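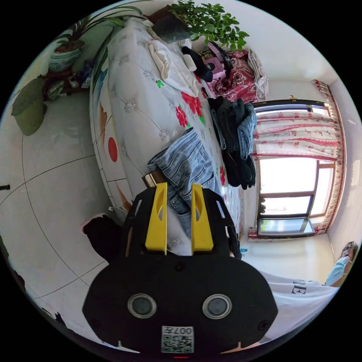 Mein Bett mit Tagesdecke, Jeans und Jacke

Wohin mit Kleidung, die schon getragen ist, aber noch nicht in die Wäsche muss?

Nesrin Yazıcı
27/08/2024

Guten Tag an alle, ich habe ein Problem mit meinem Schlafzimmer. Jeden Abend lege ich die Kleidung auf das Bett, die ich noch einmal anziehen möchte. Die Jeans liegt dann vorne, noch mit dem Gürtel darin, und die dunklen Sachen mit der Jacke bilden einen Haufen an der Wand beim Fenster. Vor dem Schlafen trage ich alles auf einen Stuhl und am nächsten Tag wieder zurück.

In den Schrank will ich diese Sachen nicht legen, dort ist nur frisch Gewaschenes. Eine Kommode passt nicht mehr hinein, und den Platz bei den Pflanzen möchte ich behalten. Die weiße gesteppte Decke mit den roten Blumen ist von meiner Tante, sie hat sie 1965 gekauft. Deshalb habe ich auch Sorge, dass die Jeans auf dem weißen Stoff abfärbt. Hat jemand eine Lösung, für die man nicht bohren muss? Die Wohnung ist gemietet.

Siyabonga Xaba

Hallo Nesrin, bei mir war es sehr ähnlich. Ich habe jetzt einen Türhaken von Mernen, der wird nur oben über das Türblatt gehängt. Er hat vier Haken und ich benutze sie so: einer für Hosen, einer für Jacken, die anderen zwei für Pullover und Hemden. Wenn alle Haken besetzt sind, muss etwas in die Wäsche. Bitte messen Sie vorher die Dicke der Tür, meine hat fast 40 Millimeter und der erste Haken war zu eng.

Den Gürtel würde ich immer aus der Hose nehmen. Die Schnalle kann an den Fäden von einer Steppdecke ziehen, und bei einer so alten Decke ist das schade. Wegen dem Abfärben: Reiben Sie mit einem feuchten weißen Tuch innen am Hosenbein. Wird das Tuch blau, dann soll die Jeans nicht mehr auf die Decke.

Zawadzka2882

stummer diener von hilteo, steht bei mir neben dem bett, fertig. oder einfach öfter waschen

Nesrin Yazıcı

Vielen Dank für beide Antworten. Für einen stummen Diener ist es leider zu eng, aber die Tür habe ich schon gemessen und der Haken müsste passen. Den Gürtel nehme ich ab heute heraus.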